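Collecting demos on the bench arm: notes so far

6/26/20

I've had a few emails asking how the demonstration set for the tabletop arm is put together, so I'm writing down the current procedure. It replaces the one in the October post, which you should ignore apart from the section on cable strain relief.

The target is 3000 episodes. An episode is one attempt at one short instruction, from home pose back to home pose. Two of us record. I do most evenings and Lucimara Amaral does the daytime blocks, which has had consequences for the lighting statistics that I'll get to.

Task family

All instructions are kitchen-ish and all of them happen on or near a cutting board. The board was chosen for a boring reason: it gives a consistent height step off the benchtop, and the policy has to learn that step if it is going to put anything down without dropping it. Typical instructions are "pick up the bottle", "stand the container up", "put the chilli in the bowl". There are seven templates. Object names are filled in at the start of each block and read off a card by whoever is operating.

I keep the instruction strings short and unpunctuated. Early on we let operators type free text, and the result was a long tail of synonyms for "bowl" that contributed nothing except tokenizer noise. Paraphrasing is now done offline, after labelling.

Layout randomization

Before each episode the operator shifts at least one object. A script on the laptop suggests a rough region of the board and an orientation (upright or on its side), and the operator does what it says without fussing over the exact spot. People are poor random number generators. Left to ourselves we both placed the target object slightly right of centre, upright, with distractors tidied away to the back. The first batch was so regular that a policy ignoring the camera entirely scored well on it. I threw that batch out.

Distractors stay in. A bottle on its own is an easy case and the trained policy will never meet it. We keep the bowl, something lying down and something thin on the board with it, in varying positions. Thin objects matter more than I expected, as the fingers tend to sweep them along on the approach if the operator comes in low.

Approach style

For anything upright with a cap we teach a vertical approach only. Wrist pointed straight down, descend over the object, close, lift. Side grasps work fine in the hands of a person but mixing the two in one dataset gave us averaged trajectories that came in on a diagonal and knocked the bottle over. Once the model class handles multimodal actions properly I'll put the side grasps back. 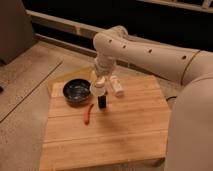 Camera placement

The fixed camera is clamped and its position is checked against a reference overlay at the start of each block. The forearm occludes part of the board whenever the wrist is over the middle. I tried moving the camera to avoid this and lost the view of the gripper tip, so the occlusion stays. Anything at the back edge of the board can disappear for part of an episode and the policy needs to cope with that.

Dark glossy objects are a separate nuisance. The inside of a black bowl picks up highlights that shift with the time of day. Lucimara's blocks and mine are distinguishable from the bowl alone, and a small classifier I trained for the purpose did it without trouble. I now stratify the validation split by operator and by block.

What gets rejected

Three grounds for rejection: a dropped frame in the grasp phase, the wrong object touched first, or a pause long enough that the operator was clearly thinking. Pauses are the worst of these. The model learns to hover, and a hovering policy doesn't recover without a nudge.

Failed grasps are kept if the operator recovers within the same episode. They get a separate flag so they can be weighted or dropped at training time. I haven't settled on a weight.

File format

One directory per episode, joint states and gripper width in one file, frames in another, instruction as plain text. Putmont's converter reads it directly. The Wivance loader expects absolute poses and we log deltas, so you'll need to integrate first and watch for drift on the longer episodes. I have a script for this and will post it when the argument parsing is less embarrassing.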